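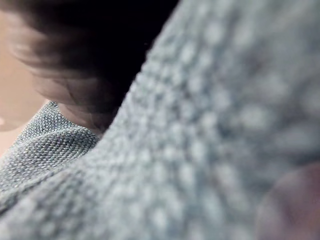

Wrist camera, collar side. Sharp on the knit at the neck, mush in front of it.

Home | Notebook | Builds | Parts shelf | Contact
October, Bimla Jaiswal
Print this page | E-mail this page

Telach, wrist and fingers, carrying on from the last page. Kettle on at 6, bench clear enough to work by the time I'd drunk it.

First job was the wrist cable, again. I'd routed it on the outside of the last joint and it kept snagging on the bracket whenever the wrist rolled past halfway, so I've taken it through the middle and put a loop of slack behind the plate. Much better! It rolls the full way in both directions now without that horrible ticking. The cable clip is one of the Ritis ones from the bottom drawer and I've pinched the last two, so somebody please put more on the Brasstead order.

Then the camera. I've been fussing over the focus for ages and I think I've been fussing over the wrong end of it. I had it set for things out on the table, and knitwear gets a lot nearer than that. At the collar I can pick out separate loops of yarn along the top edge, lovely, but the nearer bit of jumper is all pale bumps and takes up the whole right-hand side. There's a brownish blur in the bottom corner too, which I'm fairly sure is a fingertip. If it is, the camera wants tilting away from it a touch. I'd sooner do that than move the bracket, having drilled those holes once already (badly) and filed them out by hand.

Near a neck and hair I'm keeping the speed right down, and the stop button lives in my left hand. I've put the limit in the Solanki settings as well as in the script, so loading an old script won't undo it. Speed is 12 on the dial for anything near a person, 63 for the empty moves back to the rest position. Please don't nudge either of them without writing it in here.

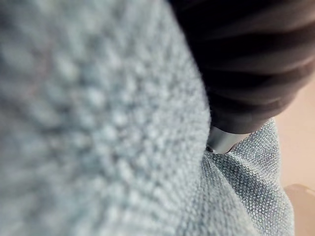 Finger pressure is the bit I keep changing my mind about. The old spring was far too keen, and the softer one lets the fingers wander when they meet anything thick. I tried packing it with a washer, then with 2 washers, and the second one made the whole thing bind, so it's back to the single. What I want to look at properly is how the cloth behaves right at the metal: the folds in the blue knit spread out from the silver tip, and there's one deep crease heading off down and to the right. You could read that as a pinch or just as a push, and I can't tell which from the camera alone. So next I'm logging motor current alongside the pictures, and then we can stop arguing about it over the biscuits.

Dark fabric is a nuisance as well. The black ribbed stuff only gives me a dull shine along the ridges and the grooves go to nothing, while the pale knit beside it is perfectly readable. I turned the exposure up and lost the stitches on the pale side, turned it down and lost the ribs. Might try a little lamp on the wrist, off to one side, with tracing paper over it. Has anyone got a small one that runs off the same supply?

Bits and bobs:
Finger screws done up with the blue threadlock, leave them overnight.
The spare plate is nearly right but the slot is tight, needs a lick with the flat file.
Script saved under the Telach folder, old one kept next to it.
I've borrowed the good hex keys and they're in my toolbox, top tray.

Tilt the camera first, then the current logging, then the lamp if I've still got the patience.

Previous entry | Next entry | Back to notebook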